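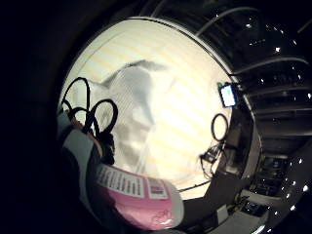 How do I pack up a long table without making the cable mess worse?

2 min read

Asked by Leonie Rakena, Oct 25, 2018

We get a shared room in the evenings and everything has to be off the table when our slot ends. Long table, white cover, and by the end it's a heap. Black cables in loops, plastic bags, cups, cloths. I end up shoving it all in whatever bag is closest and then next time I spend ages picking knots out. Also the cover always comes out creased. What order do you do it in?? Don't want to buy a bunch of boxes, have 2 shopping bags and that's it.

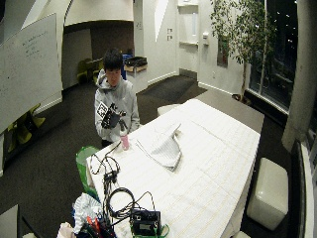

Cables at the near end, green bag by the corner

Answer from Alby Mudgway (171 points)

Trash first. Cups, crinkly plastic, all of it - you can't see what you have until thats gone. Check the cups are empty before you pick them up, I learned that one on a white tablecloth in August.

Then cables, one at a time. Find an end, follow it back, unplug, coil it loose in your hand. Don't wind it round your elbow, it twists. Velcro tie or a bread bag twist, whatever. If two are knotted leave them and do the easy ones, the knot usually gets looser once the others are out of it.

Cover comes off LAST. Fold long edges together, then roll it. Rolled creases way less than folded.
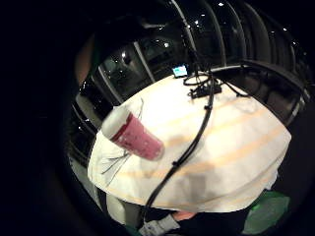
Pink cup on its side and one cable right across the cloth

Answer from Flynn Hinds

just get a bigger bag lol

Answer from Dirk Haberkorn (494 points)

Agree with Alby on trash first. Would add - decide what each bag is for before you start. One for cables and anything heavy, the other for soft stuff, cloths and so on. Heavy things at the bottom and keep a hand under it when you lift, shiny bags with thin handles will go at the seam. Mine did, in a parking lot.

For the cover, steam from the shower gets most creases out. Or turn it over and let people think its clean.

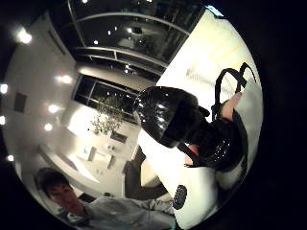 Black bag with long handles, one hand up top and one underneath

Comment from Leonie Rakena

Thanks, will try the rolling. Does it need a tube inside or just rolled on it's own?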